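Search this site Search for: Search

Let the Kids Use the Boring Table

I coach the after-school robotics club at Centhorpe and I've been meaning to write this since June, so it's going to come out fast and a bit crooked. Sorry in advance. Bus duty in an hour.

My complaint is with the foam blocks. You know the ones. Red, blue, yellow, all the same size, all with nice square sides, sitting on a black mat with white tape. Every student competition I've taken a team to has had them or something close. The arm picks up the red one, puts it in the red bin. Everybody claps. I clapped too. I clapped for years.

Then last winter Bijan Rostami, a junior, quiet, good with wiring, asked me what the arm was for. I said sorting. He said sorting what. I said blocks. He looked at me the way you look at a vending machine that took your dollar.

So we quit the blocks. Not for a week as a treat, for the season. The parents' newsletter called it a "bold new direction" which it wasn't, it was me being embarrassed by a sixteen year old.

What we do now is a table. Regular household stuff, a cloth with a pattern on it, whatever is around. Wet wipes. A bottle lying on its side. A paper bag with a twisted handle. Things people buy and then leave lying about. The kids pick an object, write down what they think will go wrong, then go find out what does go wrong. The two lists hardly ever match and that is the class, right there. That's the whole class.

A paper bag is a terrible thing to ask a student project to pick up. It's flat, it's brown, it bends. Where do you grab it? The handle seems obvious until you try to write down where the handle is. We lost most of an afternoon to that argument and I'd call it the best afternoon of the year. Two kids who had never spoken to each other ended up on the floor folding bags and drawing arrows on them.

And packages. A block is the same from every side. A package of wipes has those crinkly ends, and a soft middle, and the middle changes shape when you push on it. Close too hard and you've squashed it, too soft and it slides. There isn't a number you can type in once and forget. Kids hate this. For a while. Then some of them get very stubborn about it, and stubborn is what I'm after.

The patterned cloth was a fight by the way. A coach from Pestthorpe, who I like and who will read this, told me a busy tablecloth was "unfair to the vision code." Unfair! Fine, but people own tablecloths. My grandmother owned eleven and every one had fruit or flowers on it. If the code can't tell a printed berry from something it's supposed to pick up, I would like the kids to learn that in our room and before they put the word "home assistant" on a poster.

Now the other side, becuase there is one. Blocks are fair. Everybody gets the same task, the judge holds a stopwatch, the score means something. Our table has no score. I had a mom ask me how her daughter was doing compared to the others and I didn't have an answer, I had a notebook full of drawings of paper bags. She was polite. She wanted a number and I can't say she was wrong to want one, colleges like numbers, scholarships like numbers.

We did try keeping count. The team logged every try at a grasp, 3589 tries for the season, and 2493 of them went down as good. The kids were proud of it for a day and then started picking at it. What's good? If the bottle leaves the table and then rolls out, is that good? Half the group said yes. They rewrote the rule and redid 200 of the entries by hand before giving up, and the argument in the margins is better than anything in the total. Also the easy stuff gets more tries than the hard stuff, obviously, it's more fun to win. Somebody had to say that out loud and it was a freshman.

Did we place at the Avau meet? We did not. We turned up with an arm that had spent the season on wipes and bags and it was slow, slow, slow on blocks. Teams with half our hours beat us. I told the kids it didn't matter and they could tell I minded a little.

I still think we're right. Here is what I'd ask for, and it's not much. Keep the block event. Add a second table. Put a cloth on it, let the organizers bring things from their own kitchens the same morning so no team can practice on them, and score it loose, have the kids explain what their arm can't do. Five minutes each. Let a team stand up and say we can't do the bag and here's why. I would drive a long way to watch that.

The Abeysekara people, who lend us the room and have been very patient about the noise, asked if next year we would do somthing "more visual" for the open evening. Blocks, they meant. Colored blocks going in colored bins. I get it, it looks great from the back of a room, and a kid swearing under her breath at a paper bag doesn't.

But I said no, we'd bring the table. They said okay. We need a longer extension cord and one more adult for the evening, so if you're local and free, email me. No robot experience needed. Bring something from your kitchen drawer.

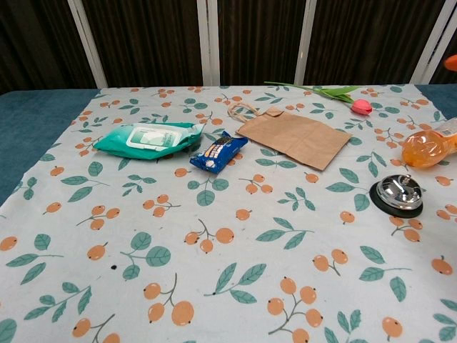 Nothing with a blade though. And no glass, we've got rules about glass now. Okay, bus duty.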